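Section 9. Working at the table with hand-held grippers

Applies to all Dallora sites, including homes. Questions about this section go to Asmaa Abou Zeid at the Barkville office.

9.1 Before you start

1. Read the job card and check that its number matches the one on the Irkever screen. For table settings, this is card 191.
2. Check each gripper by hand. The fingers must open and close fully without sticking. Look at the pivot pins on both sides. If a pin stands out from the linkage, tag the gripper and use a spare.
3. Wipe the finger pads with a damp cloth and let them dry.
4. Look over the dishes. Take away any that are chipped or cracked.
5. Check that cords on the table are clear of the path your hands will take.

CAUTION: Keep your free fingers out of the linkages. They close with the trigger and can pinch skin.

9.2 Handling dishes

1. Bring the gripper in with the fingers open. Do not push a dish with closed fingers unless the card calls for it.
2. Close on the rim slowly. Stop squeezing as soon as the dish is held.
3. Lift no higher than the card allows, and set the dish down flat before you let go.
4. When you use both grippers, move one at a time near the same dish. Keep the tips from touching each other.
5. If a dish slips, let it go. Do not try to catch it with the other gripper.

NOTE: Household items at the back of the table stay where they are unless the card lists them. Do not tidy up between runs.

CAUTION: Fans within reach of the table must be switched off at the wall before work begins.

9.3 Breaks and faults

Take a break after every 2 runs. Report a broken dish on the Worku form before the next run, and check the cloth and floor for chips.
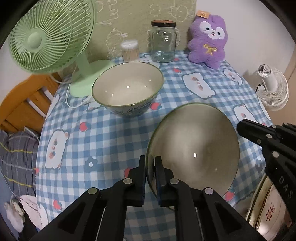 Bowls on a gingham cloth, with two grippers at the table.
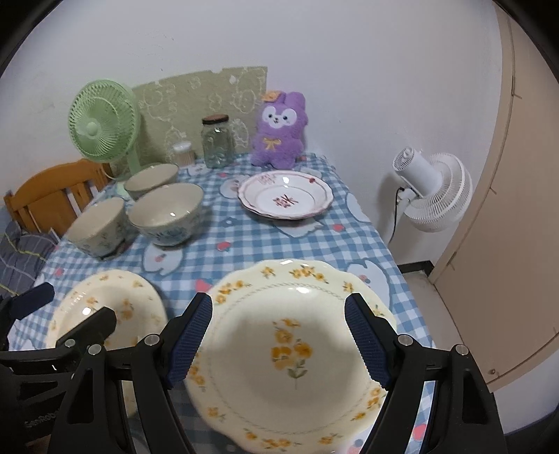
Can I finish a run if one gripper starts to stick?

Stop the run, mark it as incomplete, and swap the gripper. Start again from step 1 of 9.1.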